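Dish soap in a different bottle: is it really weaker?

Prenik
Posted in March
Hello all. In my building we share one kitchen, and we buy the dish soap together. Until now it was always Clistine, the normal one. Last month the store had only Mistach, which costs 2 dollars less, so I took it. Now my neighbors say that it makes no foam and that I saved money on the wrong thing.
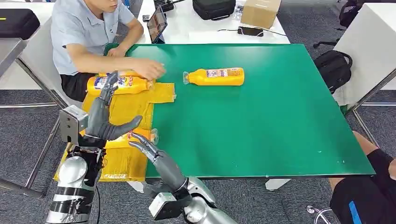 I use 3 drops on the sponge for a full sink, the same as before. For glasses it is fine. For the frying pan I must add more, and I think then the saving is gone. Does anybody have experience with both?

krumina_k
Foam does not clean the plate. It is put there so that people feel good. My aunt had a small cafe, Krūmiņa, and she used the cheapest soap for 17 years with very hot water. Try hotter water first.

oldsponge50
I must disagree with krumina_k. Foam does not clean, this is true, but when it disappears you know that the soap is used up. With a thin soap you are washing in gray water and you don't notice it. I went back to Clistine after one bottle.

Prenik
Thank you both. The water here is quite hard, I forgot to write this. Maybe it explains the foam?
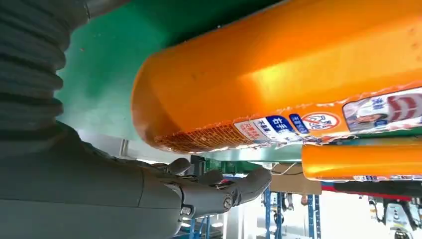

krumina_k
Yes, hard water kills foam with every brand. Put a spoon of washing soda in the sink and compare again.

oldsponge50
Washing soda is bad for aluminum pans, please be careful. It makes them dark. I would wipe the fat with paper before washing, then any soap is enough.

krumina_k
I said in the sink, for plates. Who is putting aluminum pans there?

Prenik
My neighbor, every evening. I will ask him about the paper.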